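About Clotbridge

Clotbridge makes and refinishes white tabletops for schools, sewing rooms, packing rooms and small workshops. Musyoka Chege started the business after several years of fitting out classrooms, where the tables were often the first thing to wear out and the last thing in the budget.

We work from a single shop on Waweru Lane. There are five of us, and everyone learns to sand, coat and inspect before taking on anything else. Most orders are small. We will do a single top, and we have delivered up to 100 at a time for one school district.

Our standard finish is matte white. Gloss looks good in a showroom, but people who work at a table all day tend to complain about glare. Matte is easier on the eyes, and small parts, thread and pencil marks show up well against it. It does need wiping down more often – we would sooner tell you that before you order.

White matte surfaces:
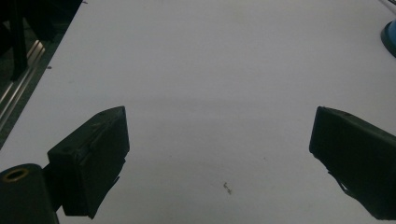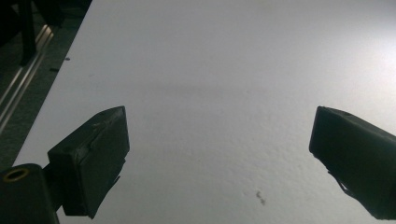
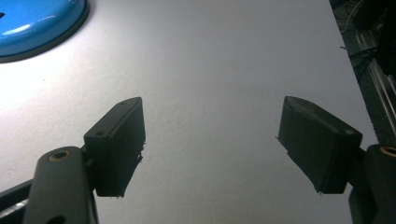 We offer two lines. Postumen is the lighter top, made for desks and sorting tables that get moved from room to room. Sturow is heavier and is meant to stay where it is put. Both come in the same sizes, and both can be fitted to frames you already own if you send us the measurements and the position of the screw holes.

Refinishing is a growing part of what we do. If the core of an old top is sound, we strip it, fill the dents and coat it again. If it is swollen or split, we will say so and quote for a new one. Customers can drop tops off at the side door or book a pickup.

The shop closes for a week in October for maintenance on the spray booth. Orders placed during that week are answered when we reopen, in the order they came in.

For samples, use the contact form and tell us which line you are considering. Samples are free, and you can keep them.

Page updated 21/09/2022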